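Putting the Groceries Away Without Losing Your Whole Evening

I used to come in from the store, set everything down wherever there was room, and then spend the next hour stepping over it. A few years of that will teach you something! So now I have a little routine, and I'm passing it along in case your kitchen gets as crowded as mine does.

Clear one stretch of table before you leave the house. It only takes a minute and you will thank yourself when your arms are full. Cold things go in the refrigerator first, of course, and then I work one bag at a time — never two, or the crackers end up with the dish soap.

Snacks can stay in the tote until the very end. They're light, they don't mind waiting, and a cloth bag with good long handles can hang on a hook in the pantry just as it is. Fruit goes straight into an open mesh basket where the air can get around it, and rolls go on a tray with a pair of tongs if company is coming.
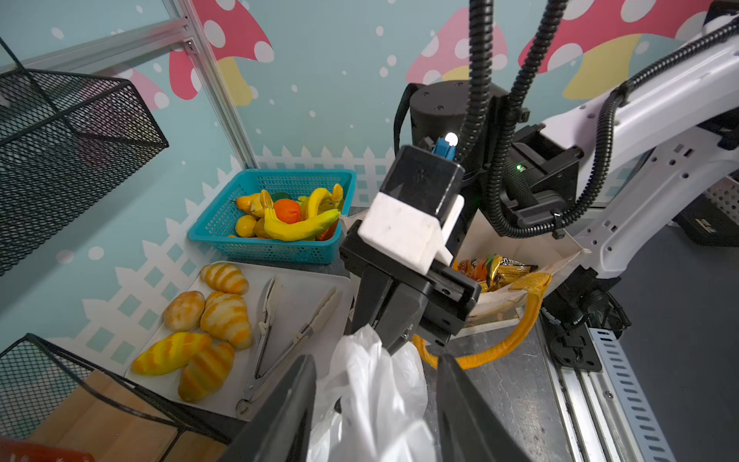
Now, about plastic bags. I once had 99 of them stuffed under the sink (I did count, I was that annoyed). Smooth each one flat, press the air out with your palm, fold it in long thirds and then roll it up from the bottom. An empty tissue box holds 23 of mine very nicely. Any bag with a hole in it goes to the store recycling bin, and the thin crinkly ones I keep by the door for wet umbrellas and muddy shoes.

Wash the cloth totes now and then, too — cold water, inside out, and hang them up by the handles to dry.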